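**Equipment Planning Engineer, Manipulation Hardware (fixed term)**

Karix is hiring one engineer to plan and run the next purchasing cycle for the manipulation group at our Povau site. The post is full time and reports to Noreen Ní Mhurchú, head of lab operations. It starts in April and runs for 14 months.

## Scope

The group is moving from two test stations to a full line. The engineer will own the equipment list, the budget sheet and the vendor schedule. Current planning figures:

- hand-held gripper units: 14
- replacement finger pads, first order: 200
- budget per gripper unit, assembled: $264
- budget per station for mounts, cabling and lighting: $1,976

The station figure excludes arms, which are leased under a separate agreement managed by Mieke Groen.

## Duties

- Write specifications and request quotes for grippers, tables, bins and test items.
- Compare in-house printing of gripper parts with outside supply, including labor and scrap.
- Set stock levels for wear parts and record pad life by task.
- Schedule deliveries so that each station is complete before operators are assigned to it.
- Report spending against plan each month to Rukhsana Mughal in finance.

## Requirements

- A degree in mechanical or industrial engineering, or equivalent shop experience.
- Prior responsibility for a capital equipment budget.
- Ability to read mechanical drawings and revise a bill of materials.
- Working knowledge of printed plastic parts, fasteners and bushings.

Experience with household handling tasks is useful — most of the test catalog is soft goods and storage containers. 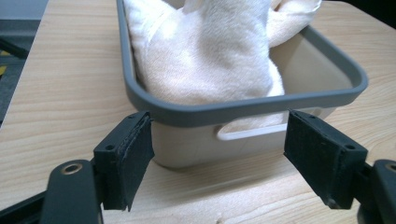 Wear parts are the least settled line in the budget. Pad material has not been fixed, and the first order will be split between at least two suppliers. Pads with a frayed edge or scuffs, as on the two fingers in front of the towel bin, need a written replacement limit, and the engineer will draft it with Noman Bugti from the test team. The same limit will set the reorder point.

## Applying

Send a resume and one page on a purchasing decision you would now make differently to Hajar Badawi, hiring coordinator, by 29th September. Interviews are held on site and include a short costing exercise. Travel within the region is reimbursed.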